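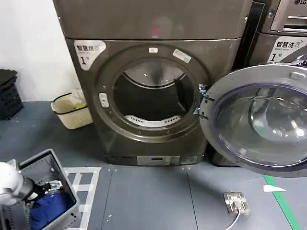 Can a robot do a load of laundry on its own yet? Parts of it, on a good day, in a room it has seen before. The full chain from basket to folded pile still breaks often enough that a person has to stay close.

4. Laundry Transfer Task

4.1 Setup

Figure 3. Picking from the basket in front of the dryer. The gripper is at a dark blue garment; dryer door opening exposed, washer door open at right.

We picked laundry as the second long task (after dish sorting, Section 3) for one reason mostly: cloth is hard and everyone does it. The Lernau policy was trained on 2000 demonstrations of single steps, then fine-tuned on 237 full episodes. No task-specific gripper fingers. Same arm and same controller settings as in Section 3, head camera plus wrist camera.

An episode has four steps. Pick a garment from the basket, carry it to the drum opening, release it inside, go back for the next one. Episode ends when the basket is empty or the time limit runs out. Closing the door is scored seperately, see 4.4.

Garments were plain everyday stuff, shirts, pants, towels. No delicates, nothing with long straps. Straps were tried early on at the Plovotitz site and dropped, they wrapped the wrist joint.

4.2 Results

Of the 237 fine-tuning episodes none were reused for testing. On the test set the policy finished 139 episodes with no human touching anything. We count a garment left hanging over the lip of the opening as a failure, even though most people at home would just push it in with a knee.

Picking was the strong step. Dark cloth in a gray basket was expected to be trouble for the depth camera and it was, a bit, but the policy seems to lean on color images more than depth. Turning off depth completely changed little. Turning off the wrist camera was much worse. The gripper stopped too high and closed on air.

Release was the weak step. Typical failure: fabric goes in, gripper opens, a sleeve stays caught on a finger and the whole thing comes back out with the arm. The policy then often treats the arm as empty and goes back to the basket. It has no good notion of "still holding something." Wistetti, the baseline planner, does check for this with finger width but misses thin fabric.

4.3 Clutter and reach

A lot of the lost time is not cloth at all. Open doors take up the space the arm wants to swing through, and the planner takes the long way round. Moving the basket by a hand's width changed the outcome more then swapping the garment type did. We did not expect that and only looked at it late, so treat it as a hint.

The Tanasarn group of test rooms had 2 different floor layouts. Performance dropped in the one with less space in front of the machines. Not retrained for it.

4.4 Door closing

Scored by itself. Pushing a door shut from half open is mostly fine. From fully open the arm has to reach behind the door first, and the base does not always leave room. Failures here were all reach failures, no bad contacts.

4.5 Limits

One arm only. No sorting by color, no detergent, no setting of programs. Unloading warm tangled laundry is a different problem, left for Section 6. Speed is also well below a person's and we make no claim there.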